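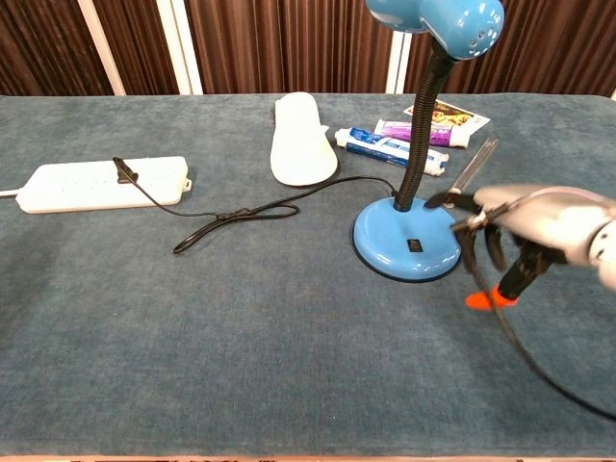
Figure 1. Tabletop station, scissors grasp in progress. Chest-height camera.

Progress report to the Flaven program office
Work package 2: demonstration collection for household manipulation
Prepared by Sumaiya Dissanayake, Orkik
Jul 31, 2018

1. Status

Collection on the cluttered-table task set is under way at the Godley site. The set now holds 260 accepted demonstrations. The target in the revised plan is unchanged. Training on the partial set has started in parallel, as agreed with Didier Courtois at the March review.

2. Work done in the period

The station was moved from the bench to a cloth-covered table with a curtain behind it. The earlier bench surface gave specular reflections that the segmentation step read as object edges. On the cloth this error is much reduced, although glossy objects such as the blue desk lamp in Figure 1 still produce highlights that have to be masked by hand.

The object pool was extended to 44 household items. Each layout mixes rigid items with at least one that bends or tangles. In the layout in Figure 1 the lamp cord runs from the power strip to the lamp base with a knot in it, and the scissors are handled close to the lamp. Layouts of this type are recorded under the label "near-obstacle" and are scored separately from open-table layouts.

Scissors have proved the most demanding item in the pool. The approved grasp is on the handles with the blades pointing away from the palm. Operators are instructed to abandon a demonstration if the blades touch a cord, and abandoned runs are stored with a failure tag. Hjalti Østergaard has written the tagging rules, and these were issued to all operators before the current batch.

3. Data quality

Elie Sabbagh reviewed the full set for synchronization between hand joint readings and video. Over 15 percent of the first batch showed drift large enough to affect contact timing. The cause was a buffer setting in the Malý recording software. The setting was corrected and the affected demonstrations were repeated; the originals are kept but are excluded from the accepted count.

Occlusion remains open. When the hand works beside a tall object, the chest camera loses sight of the fingertips for part of the grasp. A second, overhead camera was tested on 10 layouts. It recovers most of the missing views but doubles storage per demonstration, and calibration between the two cameras has to be repeated whenever the table is shifted.

4. Deviations from plan

The cloth-folding tasks have been moved to the next period. Operator time went to the repeated demonstrations instead. No change to the budget is requested.

5. Next period

– Complete near-obstacle layouts, including thin and flat items.
– Decide on the overhead camera. Svatopluk Gajdoš will supply storage costs.
– Report first grasp success figures from the partially trained policy, open-table and near-obstacle separately.
– Begin cloth folding.

The program office is asked to confirm whether failed demonstrations should be delivered with the accepted set or as a separate archive.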